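Days Out > Open Houses > Clorkmont

Clorkmont open house, December

We had been meaning to go to the Clorkmont open house for three years and always missed it. It runs on a single day in December, when people in the village open a room each and visitors walk between them with a printed map. There were 30 addresses on the map this time. We got round six of them, which was enough for one morning with my knee.

Parking is in the field behind the Plarow works. It costs nothing, but the gate is narrow and the ground slopes, so go in forwards and take the top row if you can. From there it is 215 steps up to the church, according to the sign at the bottom. There is a handrail for the first half only. The road goes round the long way and is much easier with a pushchair.

The map comes with a short history of the village. I learned that the old fruit store was built in 1,767 days, a figure the builder painted over the door because he had promised it in half the time. The store is now flats and was not on the route, but the lettering can still be read from the pavement.

Our first two stops were a weaving room and a man with clocks. Both were crowded and we did not stay long. The third was number nine on the map, listed as "Fruit table, Shiuli Roy, back room, please use side path". We nearly walked past it. The side path is between two hedges and the arrow had turned round in the wind.

It is an ordinary back room in an ordinary house, with white walls and a window. The table had a pale blue cloth on it with small white and yellow flowers, and the sun was coming across it. An exercise bike stands against the wall behind. 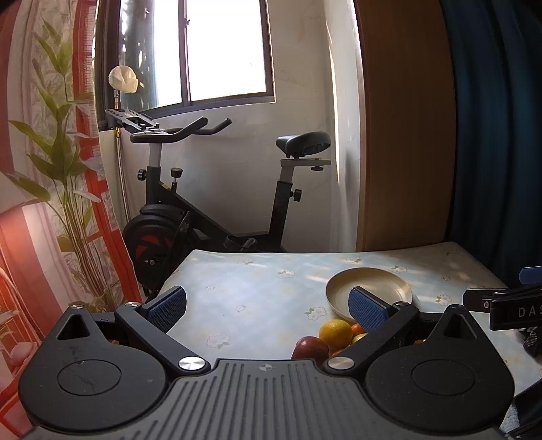

Shiuli has been growing and swapping fruit for a long time and the table is her part of the day. She puts out what she has, people handle it and smell it, and she answers questions. There is no talk as such. You sit or stand where you like and ask. I asked about lemons, having killed two trees in a cold porch. She said the porch was fine and that I was watering too much in winter, and told me to leave the pot until it felt light when lifted. She also said to stop moving it about.

A couple from Flidisach asked whether apples and citrus should be kept in the same bowl. Her answer was that it looks nice for a few days and then you should separate them, as apples bring everything else on faster. She keeps hers apart during the week and only mixes them for visitors.

She moves things between the plate and the cloth as she talks. The plate is a shallow gold-coloured one. I would have expected a bowl, but a flat plate lets you see when something is going soft underneath, and I have since changed to one at home.

There was more variety than I had expected for December. Lemons were the main thing, and they were not alike, one of them a large bright yellow one and another much paler. There was a mango too, red and yellow, and small orange tangerines.

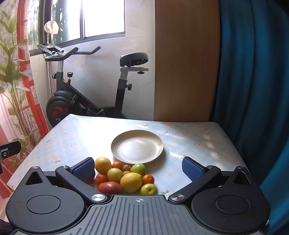 We ended up staying the best part of an hour. Somebody's child wanted to know which was the sourest and was told to guess by smell. He went for the lime. The conversation then moved on to marmalade, and whether to soak the peel overnight. Shiuli soaks hers. My sister does not, and they did not settle it.

After that we had soup at the Gentile tea room, on the corner by the pump. It was lentil, hot and plenty of it, though the queue was out of the door by noon and they had run out of bread. Card payments were not working, so take cash. We saw three more addresses in the afternoon: a printing press in a garage, a collection of enamel signs, and a very cold greenhouse. The press was the best of these, and you can take away a card you have printed yourself.

The last rooms close at four and the light goes quickly. The steps down are not lit. We took the road.

Comments

Maureen T: We did number nine as well. Went home and lifted my lemon pot and it weighed a ton, so that explains a lot.

pathfinder62: The free parking is full by ten most years. There is a bit more space on the lane past the Plarow works if you don't mind mud.

Jo: Is the weaving room upstairs? My mum can't manage stairs.

Maureen T: Ground floor, Jo, with one step at the door.

K. Dell: Always soak the peel.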